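Notebook, bench 2, December

Picking up from the last entry. The question is still why the natural dye batches come out uneven on the wool and fine on the linen, and whether the mordant bath or the water is to blame. I had the water down as the cause for most of November. I am less sure now.

Water first, to get it out of the way. The Bavlow supply is hard and the building's softener was bypassed while the pipe in the back corridor was being replaced. It is back in line. I ran strips on the tap by the big sink and on the tap in the dye kitchen and they do not agree. The dye kitchen tap is still hard. My guess is that it branches off before the softener, which would explain why bypassing it made no difference to anything I dyed there. Until somebody traces the pipe, all dye water comes from the big sink, carried over in the lidded buckets. Slow, but at least it is the same water every time.

Wool used: the Ustodari two-ply, undyed, in hanks. I weighed out 966 grams after scouring and drying. The weight before scouring was not written down, which is my fault, so there is no figure for how much grease came out. The scour water was yellow and had a lot of grit in it. I did a second scour on everything and the second lot of water was nearly clear. In earlier batches I scoured once. That is a change from the November method and I should have changed one thing at a time, but I was not going to put dirty wool in a clean bath to keep the record tidy.

Mordant: alum, no cream of tartar this time. Dissolved in hot water from the kettle, then added to the pot before the wool went in. Brought it up slowly over the first hour and held just below a simmer for the second. Left to cool in the pot overnight with the lid on. In the morning the wool felt soft and not sticky. Sticky was the complaint on the batch before this one, and I think we had simply used too much alum because the scale had been left on the wrong units. The scale now has tape over the units button.

Split the mordanted wool into two lots.

Lot A: madder, chopped root from the Yazdani sack. Root soaked overnight, liquid kept, root put in a muslin bag. Bag in the pot with the wool.

Lot B: the same madder, same soak, but strained off and the wool dyed in the liquid only.

Heat the same for both as near as I could manage with two burners that do not match. The left burner runs hotter. I swapped the pots over halfway. Thermometer in each pot, read every ten minutes or so, except for a gap when I was at the door signing for a delivery. Lot A went a bit over where I wanted it during that gap. Madder goes brown if you cook it, and the part of lot A that was nearest the bottom is browner than the rest. I do not think the gap explains all of it.

Results, looked at dry, by the north window, before lunch:

Lot A is a strong brick red. Uneven. There are paler places where the hanks were tied and darker places where they lay against the bag.

Lot B is lighter, more of an orange, and a lot more even. Still pale at the ties.

So the ties are one problem and the bag is another, and neither of them is the water. The ties are easy. They were done too tight, and with a waxed thread that does not let anything through. I retied a spare hank with loose figure-eights in plain cotton and put it through the exhaust bath from lot B. No pale bands that I can find. It came out a soft peach color which I like more than either of the main lots, though that is no use for the order.

The bag is harder. If the root goes in loose we get better color but then spend an afternoon picking bits out of the wool. If it is strained we lose depth. Possible middle way: bag hung from a stick across the top of the pot so that the wool never rests on it, and a bigger pot so there is room for both. The old enamel pot is large enough but has a chip on the inside near the rim. If the chip is down to the iron it will dull the red. Could fill it below the chip. To try.

Why linen came out fine: I went back through the pages and the linen was always dyed flat, as cut pieces, never tied, and always in strained liquor because the bits show so badly on it. So the comparison was never a fair one. Two months of blaming the fiber and the water and the difference was in how we handled it. Writing this down plainly so it does not get lost again.

Washfastness: cut short lengths from lot A, lot B and the peach hank, plaited each with undyed wool and undyed cotton, washed warm with the neutral soap. Slight pink on the cotton from lot A. Nothing to speak of from lot B. Lot A needs more rinsing. I had stopped when the water looked clear in the steel sink, and a steel sink is a poor place to judge that. Use the white basin.

Lightfastness: strips wound on card, half covered with foil, taped inside the south window. There is not much light this time of year, so no point in looking before the end of the winter. Do not take the cards down to clean the window. If they have to be moved, put them back the same way up.

Order for Nastton: they want the brick red and have seen a swatch from October. The order number is 1377, the swatch is pinned inside the cupboard door. Lot A is close to it in the good parts. I would not send lot A. Suggest we do the whole order again with the hung bag and the loose ties, in one pot, and keep lot A for samples and for overdyeing. The browner end would take indigo well enough and give a dark plum or something near black.

Madder left in the sack: enough for the order and one test, if the test is small. The label on this sack says lot 3514. The next sack will be a different lot and the color will shift, so the order has to come out of this one. I have written HOLD on the sack in marker. Please do not use it for the workshop day. There is a jar of ground madder on the second shelf, older and weaker, that will do perfectly well for beginners.

Small things:

The muslin is wearing thin at the seams. Cut new bags, double stitched, and wash them before use because the new cloth has size in it.

The drying rack drips onto the path to the door. Moved it over the floor drain. It now blocks the lower cupboard, so take what you need out first.

pH strips are nearly gone and the ones in the open tube have been near the steam, so do not trust them. Sealed tube is in the drawer with the thermometers.

The extractor was off for part of the morning because I forgot it. The alum pot is not much of a worry but it should be on whenever anything is heating.

The exhaust from lot A still has color in it. I have kept it in a bucket with a lid, marked. It will start to smell if it is left. Use it by the end of the week or pour it away.

Next time, in this order: trace the pipe to the dye kitchen tap. Hang the bag and run a small test with loose ties, single hank, big sink water. If that is even, do the order straight after with nothing else changed. If it is not, I go back to looking at the mordant, and I would start with the cooling, since the wool at the top of the pot sits out of the liquid once it has settled. A plate on top would hold it under.

One more on the records. The temperature readings for lots A and B are on the loose sheet tucked in behind this page. They need copying in properly. The sheet has dye on it and some of the sevens look like ones.

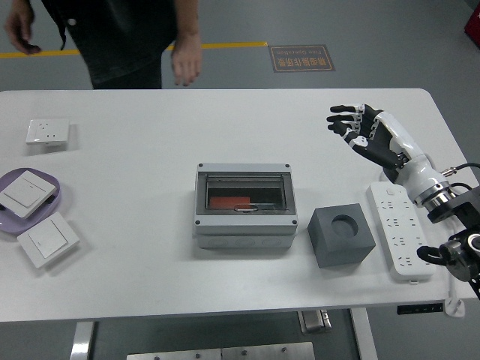 Page last changed: December, 4:40 pm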